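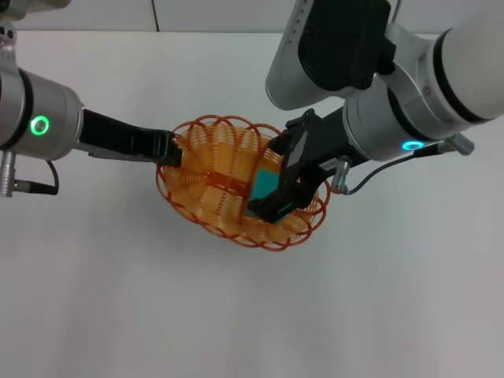
Two-arm hold on the woven basket, left gripper on the rim loops, right one reaching inside.

1/ Gripper comparison, second round. Left jaws are the Ruvum set, right are the Driltance. Same controller, same force limit.

2/ 30 lifts per pair. Ruvum ridged tips slipped off the rim on six. Driltance slipped less but bends the weave more than I'd like.

3/ Cycle time is roughly 22 s, most of it the right arm waiting for the left to report closed. Mebrat Teshome is looking at the handshake.

4/ Next: softer tips, then repeat with the force limit halved. Log to follow.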